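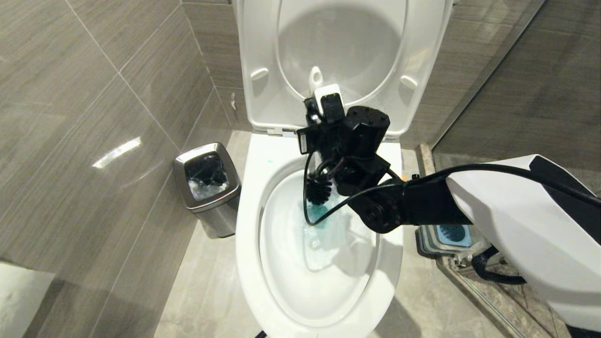 How do I submit a film for awards consideration in Sollamine?
Open an entry from the Titles page, attach the eligibility papers and the screener, and press Send to Branch before the closing date for your category.

Section 5. Entering a title

Read this section before you create your first entry. It covers feature and short film entries for the Clustano and Gallardo prizes. Television entries use a different form and are covered in Section 6. This section was last revised Aug 9, 2022.

Before you start

You need a distributor or producer account with submission rights. If the New Entry button is gray, your account has viewing rights only. Ask the person who set up the account to change the role under Company, then Members.

Have the following at hand:
- final credit list, spelled as it appears on screen
- proof of theatrical run (booking sheet or theater letter)
- screener file, no subtitles burned in unless they were part of the release
- one poster image

5.1 Create the entry

1. Sign in and open Titles.
2. Press New Entry and choose Feature or Short.
3. Type the release title. Put the original-language title in the second box, even if the two are the same.
4. Enter the running time in whole minutes, counting end credits. A short must run under the limit shown beside the box.
5. Choose the prize. To enter both prizes, finish the first entry, then use Copy Entry.
6. Press Save Draft.

Note: Copy Entry does not carry over the proof of theatrical run. Attach it again.

5.2 Add credits

1. Open the Credits tab.
2. Add each name on its own line and pick a branch from the list.
3. For acting entries, choose Lead or Supporting. The same performance cannot be entered in both.
4. Press Check Credits. Names in red do not match the credit list you uploaded.

Note: Up to 82 names can be added by hand. For longer lists, use Import and select a comma-separated file.

Caution: Changing the branch on a credit after it has been checked clears the notes attached to it. Copy the notes elsewhere first.

5.3 Upload the screener

1. Open the Screener tab and press Add File.
2. Wait for the bar to reach the end. Leave the browser window open until the word Received appears.
3. Set the watermark to Member Name.
4. Play the opening and the last reel to check the sound.

If the upload stops with code 215, the file has no stereo track. Export it again with one and repeat step 1. Code 455 means the session has timed out. Sign in again; the draft is kept.

Caution: Do not replace a screener once voting has opened. Members who have started watching will lose their place, and the entry is marked as changed.

5.4 Send the entry

1. Open the Summary tab and read every line.
2. Press Send to Branch.
3. Save the receipt. It shows the entry number you will need for any later request.

Entries can be withdrawn until the end of October from the same tab. After that, write to the Billel help desk and give the entry number and the title as entered.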